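Ticket: Desktop shuts off without warning, fan noise before it goes
Site: Timness, ground floor office
Opened: September 4, 2018
Category: Hardware – desktop
Priority: Normal
Status: Closed, with one follow-up

Reported fault

The user at the Winton desk says the PC switches itself off during the working day. The screen goes black, the power light goes out and the machine will not come back on straight away. It starts again after a few minutes if left alone. No error message, no blue screen. The fan gets louder shortly before it happens. First noticed in June, when it was put down to a loose plug. It now happens most afternoons.

Checks done at the desk

Swapped the mains lead for a known good one. No change. Moved the plug from the extension block to the wall socket. No change. The monitor and the desk lamp on the same block stayed on when the PC went off, so the supply to the desk was ruled out.

Looked in the event log. There are entries for an unexpected loss of power going back several weeks, and nothing recorded just before any of them. Windows updates are current. Virus scan came back clean.

Left a temperature monitor running while the user worked as normal. The processor sat within its usual range for most of the morning and climbed slowly after lunch. It was high when the machine went off but not at the point where it should shut itself down. Vents at the front were partly blocked with dust – cleaned from the outside with a brush. The PC went off again later the same day, so it was brought back to the workshop.

Workshop, first look

Mains off and lead out before the side panel was removed. Dust on the inside of the front grille and a thick mat of it on the processor heatsink. Blown out with the air duster, holding the fan still while doing so. Fan turns freely by hand and does not rub.

No swollen or leaking capacitors found on the motherboard. No burn marks or smell of burning. Memory taken out, contacts wiped, put back. Drive cables pushed home at both ends.

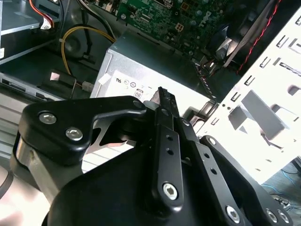
The four-pin power plug on the board was not fully seated. It came away with hardly any pull and the clip had not been over the lug. Refitted until it clicked. This could explain a machine that drops out under load, but it does not explain the fan getting louder first, so testing carried on.

Test 1

Original power supply, four-pin plug reseated, dust cleared. Ran the load test with the side panel on. The machine went off after 130 minutes. Better than at the desk, but not fixed.

Test 2

Same again with the side panel off. Went off sooner than in test 1, which was not expected. The air coming out of the power supply was hot to the hand. Put the meter on a spare drive plug and watched the 12 V line under load. It sagged, recovered and sagged again before the shutdown.

Test 3

Fitted the workshop spare supply and left everything else alone. Load test ran for 5 hours with no shutdown. The 12 V line held steady and the fan did not race.

Fault put down to the original power supply, with the loose plug and the dust making matters worse. Replacement ordered from Ziker under the existing account. Liao had the same unit listed but could not give a delivery date.

Parts fitted

Replacement power supply, same size and rating as the old one. New thermal paste on the processor while the heatsink was off. Cables routed back along the side of the drive bay and kept clear of the fan. Old supply labelled FAULTY and put in the electrical waste bin. Please do not take it out for spares.

Return to user

PC went back to the Winton desk and was used as normal for 5 working days. No shutdowns reported and no new power loss entries in the log. The user says it is quieter than before. The tower has been lifted off the carpet on to a stand, with a gap behind it.

Follow-up

The asset sheet still has the old supply's serial number against this PC – needs changing. The other desktops in the same office have not been opened. Suggest checking their front vents at the next visit.

Ticket closed.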